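Section 4. Placing the round table and chairs

Covers the Merkside round table (white top) and the mesh-back chairs, Silodside rooms. Assembly of the pedestal is Section 3, do that first. Desks are Section 5. If the table came from another room already built, start at 4.2.

4.1 Before you start

You need:
- 2 people for any lift. No exceptions, even a short one.
- felt pads, the thick kind
- soft blanket or moving pad, bigger than the top
- tape measure
- masking tape
- dry microfiber cloth
- flashlight

Shoes with a closed toe and a sole that grips. Polished tile is slick when there is dust on it, and new tables shed a lot of packing dust. Sweep first, then dry mop. No wax, no spray polish on the floor, ever.

Take off rings and watches. Belt buckles too if you are going to lean on the edge. The white finish is glossy and shows every scratch.

CAUTION: Never stand the top on its edge on bare tile. Blanket down first. A chipped edge can't be repaired on site and the whole top has to be reordered (part 2953).

4.2 Marking the spot

1. Find the middle of the floor area you're using. Not the middle of the room, the desk takes up part of it.

2. Mark it with a cross of masking tape. Use the grout lines to keep the cross square, easier than measuring off the walls.

3. Measure out from the cross to where the rim will be, then 800 mm past that on every side. That's your clear ring. Chairs have to be able to slide back inside it without hitting anything.

4. Look for outlets. Low on the wall, easy to miss. Leave them reachable. A chair back parked against a plug will bend the prongs sooner or later.

5. Route wall cables before the table goes in. Along the wall, down, not across the clear ring.

Note: if the ring runs into the desk, move the cross. Don't shrink the ring.

4.3 Setting the table down

1. One person each side, hands flat under the top, well in from the rim. Knees bent.

2. Lift together on a count. Walk it, don't drag it. Not even the last inch.

3. Lower over the cross. Check your toes. Then check them again, the rim hides the floor from you when you are standing up close. 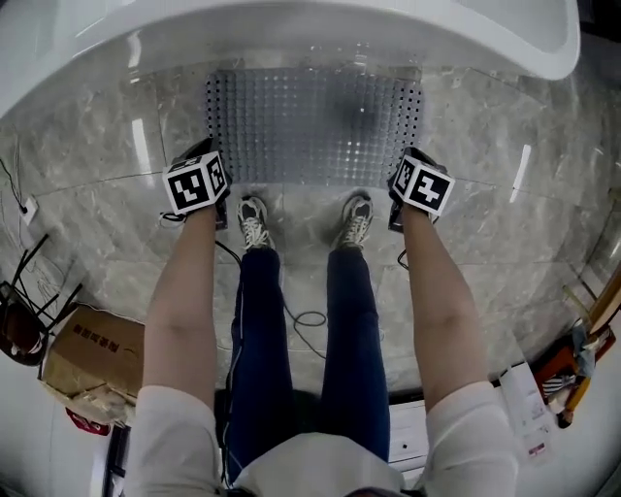

4. With the table down, both people step back and look at it from the door. Rim should be level by eye. If it isn't, do not start shoving it around, go to step 6.

5. Press down lightly on the rim with one palm. Walk a quarter of the way around, press again. Keep going until you're back where you began. Any rock at all, note which side.

6. Leveling. Sit on the floor, dont kneel on the tile edge. Second person holds the top steady and does nothing else. Turn the foot nearest the low side, small turns, check after each one. Most tables need one foot adjusted. If you find yourself turning all of them, screw everything back in and start over.

7. Pull up the tape cross. Do it now. Left for a month it takes a razor and an hour.

CAUTION: Top is rated for 70 kg, spread out. That means books, lunch, a big screen on a stand. It does not mean a person sitting on the rim or standing up there to change a light. Use the ladder.

Loose plates, trays and panels on the floor under the table: keep them lying flat. Nothing propped against the pedestal. If something has to come out from under the rim, one person, both hands, straight out toward you. Lift, don't scrape, the tile marks easily and the marks are there for good.

4.4 Chairs

1. Unpack one chair at a time. Cut the tape on the carton, not the bag, blades go straight through mesh.

2. Check the back. Run a palm over the mesh. It should be tight all the way across, no sag in the middle and no pulled holes at the top edge. Pulled holes = send it back, don't try to glue it.

3. Check armrests if there are any. Both same height. Wiggle each one.

4. Stick the felt pads on any chair without casters. Clean the foot ends first or the pads fall off by lunch. Press hard, hold.

5. Chairs with casters get no felt. Roll them once across the tile and listen. Clicking means there's packing foam in the wheel.

6. Set them around the table, backs out, evenly spaced by eye. Black office chairs go with the desks. People will bring them over to the table anyway, just put them back at night.

7. Slide each chair in until the front of the seat is under the top. Slowly the first time.
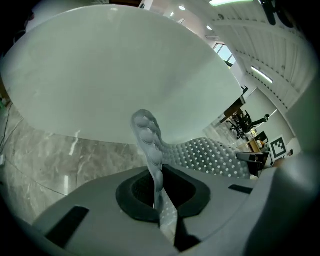 Height is the part everyone skips, so get down low and look. Crouch beside a chair, flashlight if you want it, and sight up along the underside of the white top. You want to see what the back does as the seat goes in. With the gray mesh backs the top edge is curved, so the ends and the middle don't sit at the same height, and you have to check the highest point and not whichever bit is nearest you. Armrests next, same thing. If anything touches the underside, lower the seat one stop and try again. Do this for every chair, the cartons get mixed and you can have two seat heights in the same delivery.

8. Once they all clear, pull each chair out to a sitting position and sit in it. Feet flat. Knees clear of the underside. If your knees hit, the seat is too high even if the arms clear.

Note: Jatach chairs and Merkside chairs look alike from across the room. Label is under the seat. Jatach pads don't fit Merkside feet, they're a hair small and they come off.

4.5 Light

Sit down at the table, lights on, blinds open. Look across the top toward the window side. Then toward the ceiling fixtures. A glossy white top throws glare back at you and some seats get it worse than others.

Fixes, in the order to try them:
- half close the blind
- turn off the row nearest the table, if it's on its own switch
- move the table one tile over (2 people, lift, see 4.3)
- matte table mat from Phetsri, round, white or gray

Do not sand or dull the surface. Somebody did this. Top had to be replaced.

Check once in the morning and once at 4 pm. Winter is worse, in February the sun comes in low and you may need the blind right down.

4.6 Cleaning after set-up

1. Dry cloth over the top, middle out to the rim.
2. Rim next, underneath as well as on top. Fingerprints from lifting are all under there.
3. Damp cloth only if dry doesn't do it. Water, nothing else. Dry right away.
4. Mesh backs: soft brush, or vacuum on low. No water.
5. Floor last. Pull the chairs out first, don't mop around the feet.
6. Anything left on the floor, pick it up. Ties, foam bits, spare screws. Screws go in the bag taped under the seat of the first chair.

4.7 Quick problems

Table rocks after a week. Feet settled. Redo 4.3 step 5 and 6.

Chair squeaks on tile. Pad is gone or full of grit. Replace all of them on that chair, not just one.

Gray smears on the rim. Felt dust from chairs bumping it. Dry cloth. If they keep coming back the chairs are being shoved in too hard.

Hairline on the top near the edge. Put tape next to it (not on it), write the date on the tape, check again in a few days. If its longer, stop using that side and order part 2953.

Chair leans back on its own. Tension knob under the seat, turn right. Still leaning, take it out of the room and tag it.

Scratches in the tile in a line. Someone dragged the table. Nothing to do about the line, go over 4.3 step 2 with whoever it was.

Questions on this section to Decha Rattanakul, Silodside front office. Send the part number and which room. Section 5, Desks, starts with the wooden ones.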